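The clearance argument, or why the shared workshop should model its arm first

Our workshop has owned a robot arm for two years and for most of that period it has been an expensive coat hook. The hardware is sound. The difficulty is that a shared room has many users, and each of them has a private idea of where the arm should be bolted, what it should reach and how close to a fixed object it may pass. These ideas tend to be tested on the real machine, usually in the evening, by whoever has the pendant.

My view is that no member should send a motion to the real arm before the same motion has been run in a model of the room, and that the model should include the room itself: walls, benches, cabinets and floor. This has been called excessive on our mailing list. I would like to set out the case properly.

First, the cost. The arm, gripper and mounting hardware came to 900 pounds second-hand, with a Dafis controller thrown in. The fingertips alone are 69 pounds a pair to replace. We have replaced them twice, both times after a downward move that ended lower than its author expected. In one case the offset between flange and fingertip had been entered with the old tool length. In the other the table had been swapped for a slightly thicker one and the height had not been updated. Neither error was subtle, and a simulated run would have shown either of them in less time than it takes to find the hex keys.

Second, the objection that a model is only as good as its measurements. I accept this entirely. It is the objection I hear most often, and it is usually offered as a reason for not measuring anything. A member who has not measured the table is in no better position standing beside the real one. The number is wrong in both places, but in one of them it breaks a casting.

Sabina Dvořáček, who wrote most of our Fenorine scene, takes a harder line than I do. She would lock the controller until a saved run exists for the program being loaded. I think this would be worked round within a month by means of a dummy file, and that a rule people follow is worth more than a lock they defeat. We have agreed to differ, although she has already written the lock.

Third, the choice of test object. The fashion is to begin with a stack of blocks, which introduces friction, contact and grip force before the basic geometry has been shown to be right. I prefer a service bell. It is small, it has a definite centre, and the button on top gives a target narrow enough that a sideways error of a few millimetres is plain to see. It also needs nothing from the gripper except that it be closed and pointing down. The task splits cleanly into an approach, a hover and a press, and the hover is the part that deserves attention. If the tips are not over the button at the hover, the press is of no interest.

The hover should be looked at from more than one position. A side view across the room tells you the height and hides most of the error along the line of sight. A view from higher up helps with position on the table and is poor for height. I have seen a member approve a pose from a single angle in which the fingertip seemed to sit squarely over the target, and it was out by the width of the target. Two views is the minimum. Three is better, and in a model they cost nothing, whereas in the real room each one needs a tripod and a person willing to move the stool.

Fourth, the furniture. This is where I part company with those who accept simulation but want to keep it bare. A grey plane with an arm on it will tell you whether a pose can be reached. It will not tell you that the elbow passes over the side bench on the way, or that somebody opening a drawer will be standing inside the working envelope. In our own layout the first mounting position I proposed was perfectly good on a bare plane. With the walls added, the return move came within 227 millimetres of a shelf, which is inside the margin we had set ourselves. I moved the base. It took one evening, most of which was spent arguing about the margin.

There is a reasonable limit to this. Wood grain does no useful work in a collision check, and I would not ask a member to spend an hour on plaster texture. But people read a room by its landmarks, and a model with the landmarks present is checked more carefully than one without. When I show a newcomer the bare version they look at the arm. When I show them the full version they ask whether the cabinet door opens that way. The second conversation is the useful one.

Shadows belong in the same category. Turex, the older package some members still use, switches them off by default to save time. I would switch them on. The point at which a tool's shadow meets the object below it is one of the few honest depth cues in a still image, and it is the first thing I look for when somebody posts a picture and asks if the pose looks right.

Fifth, and this is a criticism of my own side, simulation makes people careless about contact. Everything up to the gap can be trusted if the dimensions can be trusted. Past the gap I trust very little. The spring under a bell button, the give in a table top, the slack in a second-hand wrist joint: all of these are guessed in our files, and some of the guesses are mine. The Asance solver will return a contact force to four decimal places whatever you put into it. I would like our rule to say in writing that a simulated hover counts as evidence and a simulated press counts as a rehearsal. The real press should still be done at the lowest speed with a hand on the stop.

I would also ask that saved runs include stills at the hover, posted with the program, so that the next person can see what the author considered acceptable. A joint table is a poor record. Six angles in a text file mean very little to somebody who joined in March and wants to know whether the tool was meant to be upright. The set below is the standard I have in mind, and I would accept anything of similar quality.

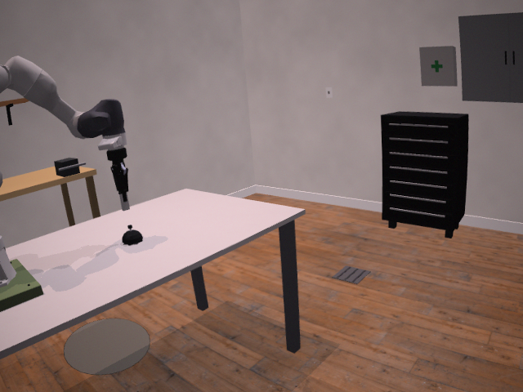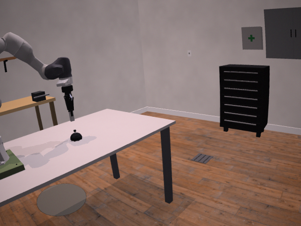
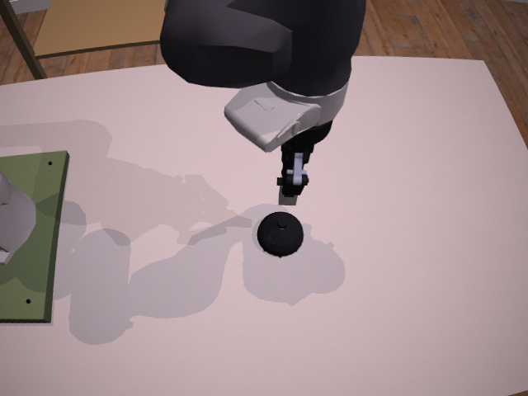
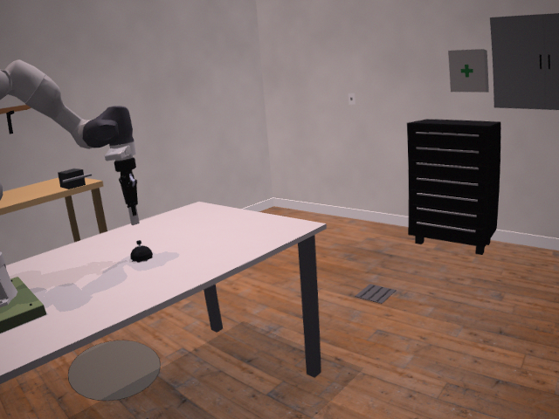 Bell task, simulated room. Gripper pointing down, no contact in any of the four views.

The draft rule is pinned beside the sign-out sheet. Objections to the wording should be written on the draft itself, with initials, before 28th August. Objections to the margin should be sent to me directly, preferably with a measurement attached.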